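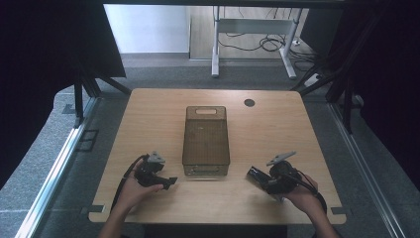
I have used the Tasard storage box, in the smoky brown color, for 17 weeks now, and I think this is enough time to write something useful. When I was looking for a box I found only reviews made on the first day, and on the first day every box is good.

I bought mine at Drutden, together with two others of the same kind. One is for the kitchen drawer with tea and spice bags, one is for my sewing things, and the third has traveled through the whole apartment and lives at the moment under the bathroom sink.

The plastic is translucent, so I can see if the box is full or almost empty, but I cannot read a label through it. For tea this is a small problem. I put a paper sticker on the outside and it stays well on the flat rim, less well on the walls, where the fine grid pattern gives the glue not much to hold. The color I like very much. On a light wood table it looks warm, and it hides dust better than the clear box I had before from Peng.

The handle cutout is the best part. It is oblong, my fingers go in without touching a sharp edge, and I can pull the box from a deep shelf with one hand. On the opposite end there is another opening, more like a slot. I use it also for pulling, when the box is standing the other way around, but for a large hand it may be less comfortable.

Please do not keep very small things in it without a bag. I lost 15 buttons behind the drawer before I understood that they were leaving through the openings when I tilted the box. Now they are in a jar.

Cleaning is easy on the smooth parts and slow on the walls. Flour likes to stay in the pattern — a soft old toothbrush and warm water with soap will take it out. I did not try the dishwasher.

About strength: I have filled one box with 160 tea bags and some packets of sugar, which is not heavy, and another with scissors, thread and a full pin cushion. Neither has bent. The box under the sink fell once on the tile floor and got a white mark on one corner, but no crack.

What I miss is a lid. Bavley sells a similar box with one, for a higher price, and if you want to put boxes on top of each other I would look at that first. For drawers and open shelves I am content with the Tasard, and I will buy one more for the hallway in October.

My rating: four stars of five.

Contact | Copyright, all rights reserved | Back to top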